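Engström to Add Second Shift at Mikimstead Plant

Engström will add a second shift at its Mikimstead plant in March and has opened hiring for production, maintenance and planning jobs, the company said.

The plant makes molded seals and brackets for heating and ventilation equipment. It employs 251 people, most of them on a single day shift that ends at 3:30 p.m. The new shift will run from 3:30 p.m. to midnight.

Plant manager Tyra Strand said orders from Flurora, the site's largest customer, had grown past what one shift could handle.

"We were running overtime every week from summer on," Strand said. "People were tired, and scrap was going up. A second crew is the right way to do it."

Openings include machine operators, setup technicians, two maintenance electricians and a process engineer. The process engineer will report to Strand and will be responsible for work instructions, cycle time studies and the transfer of tooling from the company's older site in Plisteton.

That transfer covers 6 presses. Four have already been moved and are in use. The other two will stay in Plisteton until the floor in the west bay has been reinforced. Engström said no jobs will be cut at Plisteton, where assembly and shipping will continue as before.

Operators need a high school diploma or equivalent. Setup technicians should have experience with injection or compression molding. Second-shift employees will receive a pay premium, but the company did not give the amount.

New hires will spend four weeks on days before moving to the later shift. Training covers press operation, lockout procedures, gauge use and part inspection.
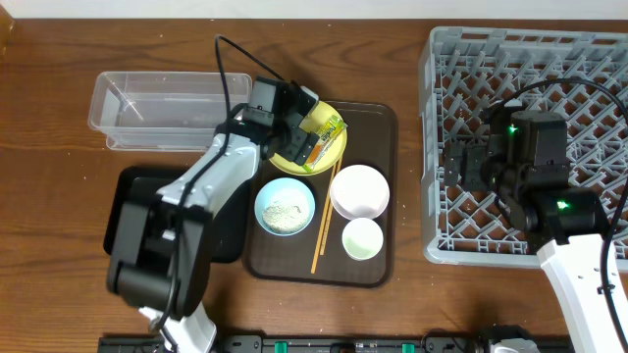

How to Apply

Applications are being taken online and at the front office on the plant's north side, which is open until 5 p.m. Applicants for the electrician jobs should bring a copy of their license. Interviews will be held at the plant, and the company expects to make its first offers before the end of February.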